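The stand, the strap and the big white table: an afternoon with Woo-jin Sun

I'd been told to bring a bag I was fed up with, so I turned up in Zutstead with a rucksack whose shoulder strap had been hanging on by a thread since November.
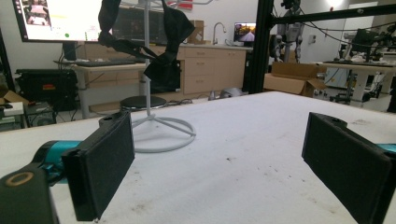 First things first, the table

You can't really miss Woo-jin Sun's table. It's white, it's matte, and it has plainly had a life. There are scuffs, little dark specks and a brownish smudge that I took for tea.

"Everyone says tea," he laughed. "I've scrubbed it with all sorts. It's staying. I did think about getting a new top, and then I thought, what for? I'd only be frightened of putting anything down on it."

He likes the white because black fabric shows up so well against it, and black is most of what he deals with. Woo-jin mends and alters straps: bag straps, apron straps, camera straps, the webbing on baby carriers, dog harnesses (lots of dog harnesses). He started out doing favours for friends under the name Clenine, which was his gran's nickname for her sewing box, and the name stuck.

"People throw away a perfectly good bag for the sake of one strap," he said. "Then they go and buy another with exactly the same strap on it!"

Why hang it up?

What I wanted to ask about was the stand. It's a pale grey metal thing with a round wire base, spokes running in to the middle, a thin pole and curved arms at the top. I'd have guessed it was for mugs, or necklaces.

"Mugs, I think, originally. It came from my sister's kitchen. She'd bought it from Ikonen, that shop by the station, and never liked it, and I said don't you dare chuck that."

Now it lives on the table with whatever he's thinking about draped over it. When I was there it was a black piece with wide straps, drooping in a big twisted loop with a flap dangling down in front of the pole. To me it looked like washing. To Woo-jin it was a puzzle he was halfway through.

"If you lay a strap flat, it behaves itself," he explained. "You smooth it out, you think, lovely, nothing wrong there. Hang it up and it goes back to how it wants to be. It shows you the twist. You see where it folds, and that's usually where it's been rubbing on somebody's shoulder."

So how long does a thing hang there? He pulled a face.

"Depends how busy I am. A day is good. That one's been up for 4 days, and I walk past it and give it a little turn and go and put the kettle on."

Learning by getting it wrong

He's cheerfully open about his early efforts. The first strap he ever replaced was on a weekend bag called the Elo, a model he still sees a lot of, and he sewed the new one on with a full twist in it.

"The owner was so polite. She wore it out of the door like that! I saw it from the window and had to run down the road after her in my socks."

These days he pins, hangs, looks, takes it down, and pins again before any sewing gets done. He uses a heavy thread that comes on reels of 3000 metres, and says he gets through more of it than you'd think because he unpicks so much.

"I unpick everything. My own work mostly. I used to be embarrassed about it. Now I put the radio on and I quite enjoy it."

Does he keep records? Sort of. Every job gets a number on a paper tag, and he was up to 2060 when we spoke, although he admits he didn't start at one.

"I started at a thousand. I wanted to look established."

The big screen

At the back there's a large monitor, and I asked whether he designs on it. Not really, he said. It's for notes and pictures customers send him, and he prefers something big because he's forever looking up at it from across the table with pins in his mouth.

"My daughter says it's far too big for what I do. She's right, but I can read it without my glasses."

My poor rucksack

We got to my bag in the end. Woo-jin turned it over, tugged at the bad strap, tugged at the good one (I didn't love the noise it made) and told me I'd need 2 new straps. I must have looked glum.

"You can do one if you want. But you'll have a stiff one and a floppy one, and you'll be back here by spring, cross with me."

I went for both. He wrote out a tag, asked which shoulder I carry it on, and wanted to know what I keep in the bottom of it. A laptop, I said, and a water bottle, and quite often a bag of potatoes on the way home.

"Potatoes," he said, and wrote that down as well.

It'll be ready in a fortnight. I've borrowed my brother's holdall in the meantime, and its strap is twisted.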